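Two-arm setup: stock Givura jaws or the Elident ones?
Hobby Robotics Board > Arms, Grippers and Controllers

mallee_tinkerer
Posted 7:40 pm

Evening all. I've been going back and forth on this since March and my better half is sick of hearing about it, so you lot can have a turn.

I've got a pair of small arms on one aluminum rail, facing into a little walled box, and I want them to work as a team on soft, annoying things. Shopping, mostly. Bags, veg, bits of packaging. The arms came with the Givura parallel jaws, and I've borrowed a set of the Elident ones, which have a wider opening and a rubbery pad. I ran the same job with each: one arm steadies the bag, the other goes in and takes out whatever is inside, then it all goes in the basket at the back.

With hard things I can't tell them apart. With thin plastic, the Givura jaws pinch a fold and hang on to it beautifully, but they're hopeless at letting go, as the film clings to the tips. The Elident pads let go nicely and then slide off when the other arm tugs. I did 54 goes with each and the Elident set dropped the bag 9 times more than the other, which I didn't expect given what they cost.

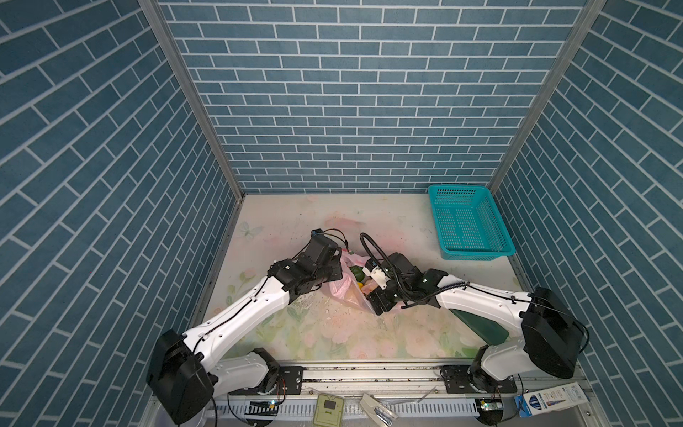 The other thing I keep wondering is whether I've got the two arms too close together on the rail. When both wrists are down over the middle of the mat there isn't much room for either one to tilt, and I've had to slow everything down so they don't knock knuckles. I'd love to hear from anyone who has spread theirs out a bit – did it help, or did you just lose reach in the middle?

Controller is the Karpenko board, one for each arm, if that matters.

bolt_and_biscuit
Posted 8:05 pm

Lovely setup, and I'm very taken with the butterfly mat! I'd keep the Givura jaws and fix the letting go, because that's the easier problem of the two. I put a strip of cloth tape on the inside of one finger only and left the other bare. The film stops clinging and you still get your pinch. Cost me next to nothing and it's lasted all winter.

On spacing, I moved mine out and was happy for a day or so, until I wanted both arms on something small and found they were at full stretch and wobbling. I moved them back in.

northshore_nell
Posted 8:22 pm

I'm going to disagree with bolt, in a friendly way. Tape is fine until it isn't. The edge lifts, the glue creeps out, and then you've got a sticky finger and a plastic bag, which is a worse evening than the one you started with.

I'd also be careful about blaming the Elident pads. They pick up dust like nobody's business and lose their grip very quickly. There are a fair few crumbs on that mat, and every time a jaw goes down for the bag it's going to have some of those on it. Give the mat a shake, wipe the pads with a damp cloth and run your test over again before you send them back. I wipe mine every 4 goes, which sounds fussy, but it's become a habit, like wiping down the bench while the kettle's on.

bolt_and_biscuit
Posted 8:31 pm

Fair point about the crumbs. I stand by my tape, though.

quiet_servo
Posted 9:10 pm

Has anyone asked what closing force you're using? The Karpenko board goes up to 1000 on its own scale and I run mine at 700 for bags and much lower for tomatoes. If both jaw sets were tested at the same setting, the wide one will be squeezing more softly at the tip, so it's hardly a fair fight.

mallee_tinkerer
Posted 9:26 pm

Oh dear. Same setting for both, yes. I hadn't given it a thought. And Nell, I've just run a finger over the pads and you're right, they're filthy.

I'll clean everything, bump the Elident set up to 700 and go again. I'll leave the arms where they are on the rail for now, so I'm not changing everything at once.

northshore_nell
Posted 9:34 pm

Good plan. If you're still stuck after that, have a look at the Bitard fingertips. They're a bit stiff in the cold and I don't love the colour, but they slip over the stock jaws and you can pull them off to wash them in the sink.

quiet_servo
Posted 9:41 pm

I had the Bitard ones and found they rolled off sideways on anything heavy. Might be fine for bags. Post your numbers when you've got them, please, I'm about to buy a set of something myself.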